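### 3.2 Literie d'été et confort thermique nocturne

Les logements étudiés n'ont pour la plupart pas de climatisation dans les chambres. Les occupants s'adaptent d'abord par la literie : retrait de la couette, draps plus légers, natte posée sur le couchage. Parmi les 61 ménages du quartier de Gredeck qui ont rempli le carnet de sommeil, l'usage d'une natte est la réponse la plus citée après l'ouverture des fenêtres. La figure 4 montre une natte à tuiles de bambou, type auquel se rapporte l'essentiel de cette section.

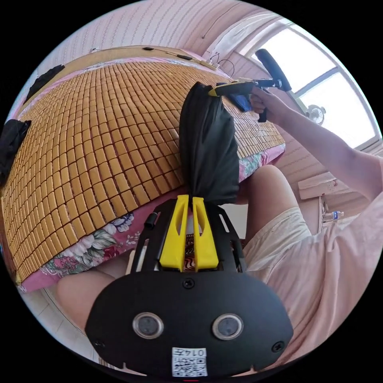
**Figure 4.** Natte d'été à petites tuiles de bambou, posée sur une literie rose à motif floral.

L'effet recherché tient au contact. Une surface textile épaisse emprisonne l'air et l'humidité sous le dormeur ; une surface dure et segmentée laisse circuler un peu d'air entre les éléments et absorbe la chaleur plus vite au moment du coucher. Gwilliam a proposé de distinguer la fraîcheur initiale, ressentie pendant les premières minutes, de la fraîcheur entretenue, qui dépend surtout de la ventilation de la pièce. Nous reprenons cette distinction. Elle correspond assez bien aux carnets, où les participants notent séparément l'endormissement et les réveils.

Les relevés de juillet comprennent 2 598 mesures de température de surface, prises à l'aide des sondes Meker placées à hauteur du bassin. Les séries incomplètes ont été conservées lorsque l'interruption était inférieure à une heure. Environ 2 000 mesures portent sur des couchages munis d'une natte, le reste sur des draps de coton seuls.

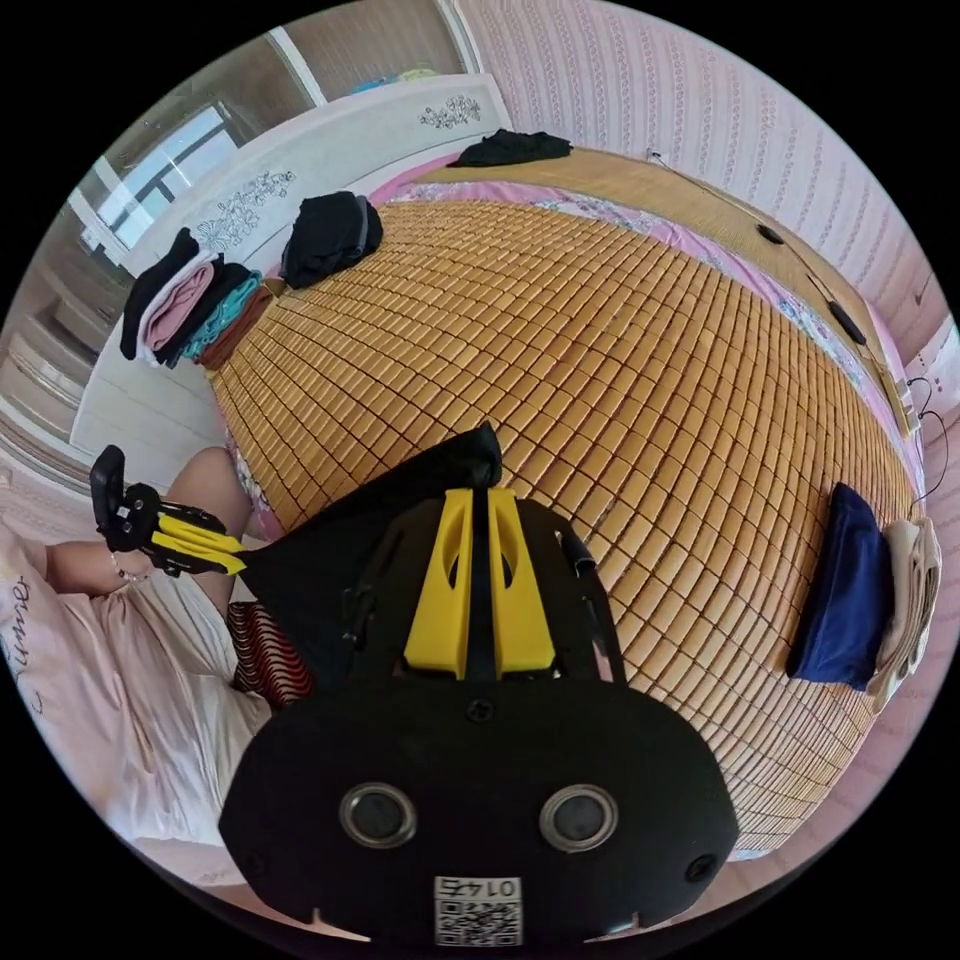 L'écart entre les deux groupes est net au coucher, puis il se réduit au cours de la nuit. Dans les chambres orientées à l'ouest, il disparaît presque entièrement avant l'aube. Ce résultat rejoint celui de Tikkanen pour les nattes de jonc, bien que son protocole ait reposé sur des lits vides chauffés par une source fixe — condition peu comparable à la nôtre.

Les entretiens, menés par Lenni Lappalainen au domicile des participants, apportent un éclairage différent. Plusieurs personnes jugent la natte trop dure pour y dormir sur le côté et glissent une couverture mince dessous. D'autres la retirent en milieu de nuit. Ces gestes figurent rarement dans les carnets.

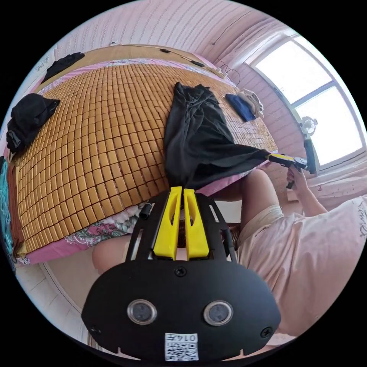 La présence d'une couverture sous la natte modifie-t-elle les mesures ?

Faiblement au coucher, davantage ensuite : la couverture ralentit l'évacuation de la chaleur vers le matelas, et la courbe rejoint plus tôt celle des draps seuls. L'effet n'a pu être vérifié que dans 8 logements.

L'entretien de la natte a également été abordé. Les ménages l'essuient avec un linge humide, puis la laissent sécher à plat ou suspendue. Le rangement d'hiver pose plus de difficultés, notamment dans les petits appartements.
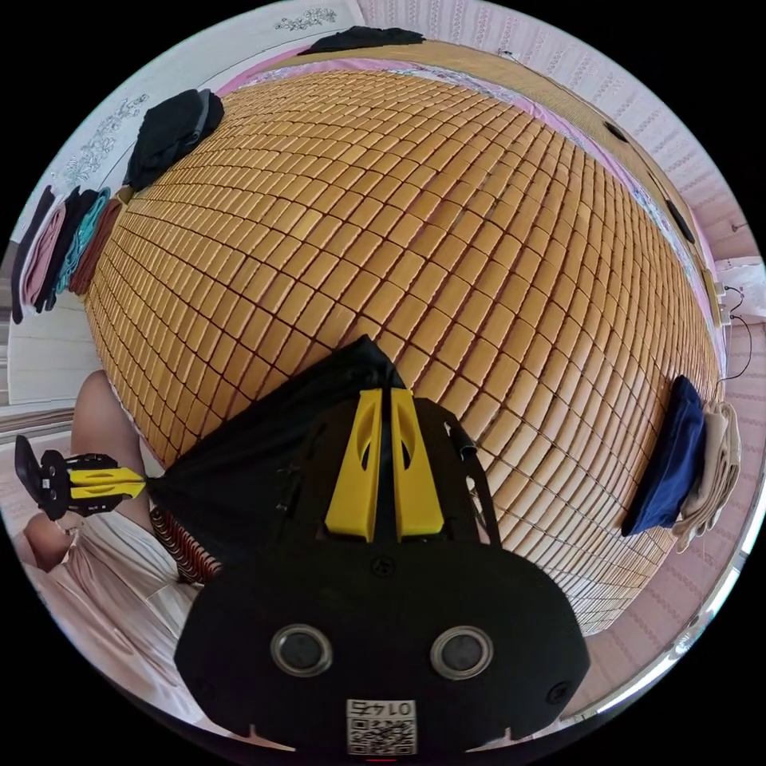
Les fils de liaison cèdent en général avant les tuiles, et les réparations à domicile sont rares. Nous n'avons pas trouvé de lien entre l'ancienneté déclarée de la natte et la température de surface. L'indice de Gurnasov, calculé pour l'ensemble des chambres, ne sépare pas non plus les nattes récentes des plus anciennes. L'humidité relative pèse davantage ; elle est traitée dans la section 3.3 avec les données de ventilation.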